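September 30, 2022

Up before the alarm again. Drove over to Kumenent with the window down so I could listen for the noise in the left front wheel. It comes in at low speed, goes away on the straight, and comes back under braking. Ferhat Yalçınkaya thinks it is the bearing. I still think it is the pad, but he has rebuilt more of these cars than I have, so I wrote "bearing" on the list and put a question mark after it.

The list for the Mumus as it stands: bearing or pad, the heater valve, the rear window seal, the fuel gauge that reads half whatever is in the tank. The heater valve can wait. I would like it done by January because I remember last January very well, and driving in gloves is no fun with that thin steering wheel.

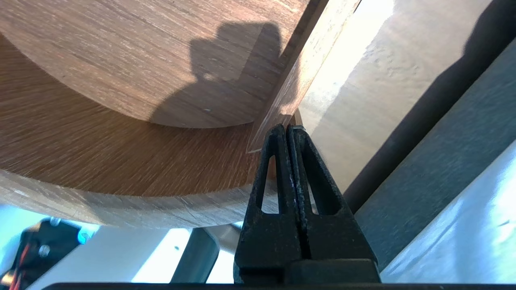
We had the wheel off before ten. The pad was worn more on the inside edge than the outside, which means the caliper is not sliding as it should. So we were both a little right, or both wrong. Ferhat cleaned up the pins and I went through the box of spares for a new boot. Found one, wrong size. Found another, right size, cracked. Ordered two from Xiong while he made tea. They say four days.

The bearing had a little play in it. He rocked the hub with both hands and made me feel it too. I would not have noticed it on my own. He says leave it for now, keep to the back roads, and do both sides together when the parts are in. I asked what he would do if it were his car and he said he would have done it last year.

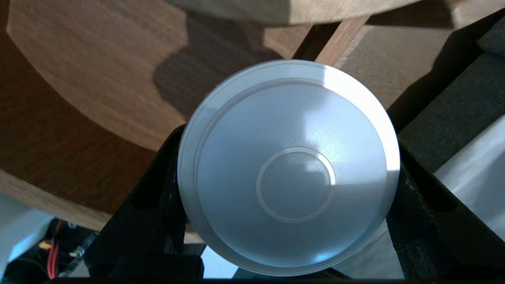 A round plastic lid, half in the shade.

Lunch was bread and cheese on the step. A man stopped to ask if the Mumus was for sale. People do this more since I had the doors repainted. He told me his father had the wagon version and ran it on almost no oil for a whole summer. I said it was not for sale. He offered 2,000 without looking underneath, and I said no again, and he went off quite cheerful.

I did think about it for a while afterward. It would pay for the bearings and a good deal else, and I could get a Rakico hatchback with a heater that works. My sister has one and she never has to think about it at all. But I would miss it by the second week, and I know what he would do with it, the chrome would be off and there would be a spoiler on.

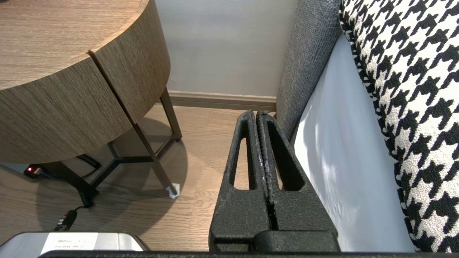

In the afternoon we looked at the fuel gauge. I had the sender down as the fault and had already priced one. Ferhat ran a spare wire from the tank to a bolt on the frame and the needle went up to where it belonged. Bad ground. I cleaned the old one with sandpaper, put some grease on it and tightened it up. The needle now sits at three quarters and I believe it. So that is one off the list, and it cost nothing.

The rear seal I left alone. It was getting late and that job wants two people who are not tired – last time I tried it alone I had rubber cement on my good jacket. 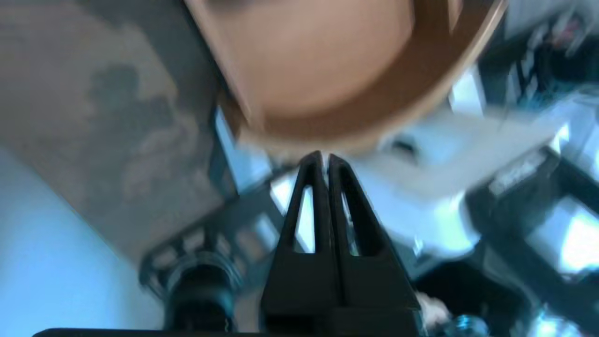 Posted by the owner of the green Mumus

Drove home slowly with the noise still there, fainter I think, though I may be hoping. Wrote up the mileage. Need to ring Xiong and add a second pair of bearings to the order, and check whether they want the old caliper back. Also pay Ferhat for the tea and the 3 cans of brake cleaner, which he will say are not worth bothering with. Put the car under the cover at eight.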